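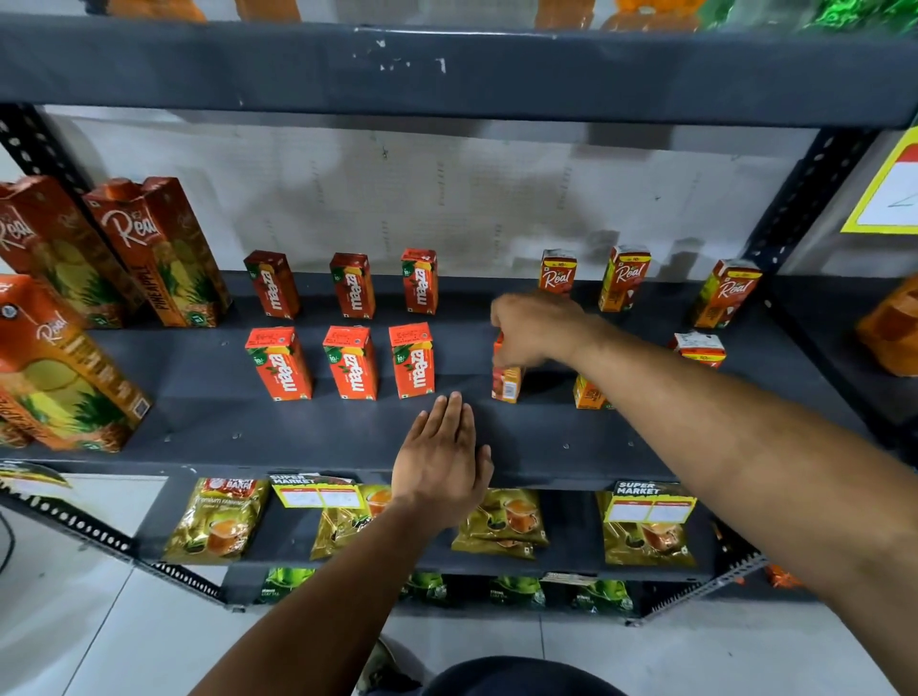
Juice shelf, middle row. Right hand on a small orange carton, left hand on the shelf edge.

Sperling shelf perception: FAQ
Maintained by Gangadharan Sastry. Last big edit May, bits added since.

What does Sperling do?
Takes head camera video, gives back per-frame hand pose, the object being held and a shelf slot. Planning is Honow, separate repo. Don't file grasp bugs here.

Why do two Maaza cartons come back as one?
Same art, side by side, edges vanish. Turn on split_rows. Helps for front row, back row still merges sometimes. Known.

Can it tell Maaza from Real?
Yes if the logo faces the camera. Lying down or behind a wrist, you get "small_carton" and a low score. Leave it at that, please don't force a brand label in post.

Large cartons and small ones?
Size comes from the shelf plane, not the label. If your one-liter Real cartons come out small, the plane fit is bad. Rerun fit_plane with the uprights in view. Holes in slotted angle make good corners.

Handheld object flickers between frames?
Raise hold_window. Default is 2, too low for slow hands. I use 69 on long clips, which is silly but works.

Left hand gets marked as "grasping" when its only resting on the shelf.
Fixed on main. Flat palm with spread fingers now maps to "support". Old logs need re-exporting, no migration script yet.

Does it read price badges?
Text reader is off by default, slow. ocr=on will pick up the bigger ones. Hand drawn signs, no.

What's the Jesano error 183?
Timestamps out of order. Sort teh clip index and reload.

Can I run it live?
Two cameras max on one card. More than that and frames drop without a warning, we should log that.

Where do the labels go?
Droltititz bucket, shelf folder. Ask Gangadharan for write access. Read is open to the whole team.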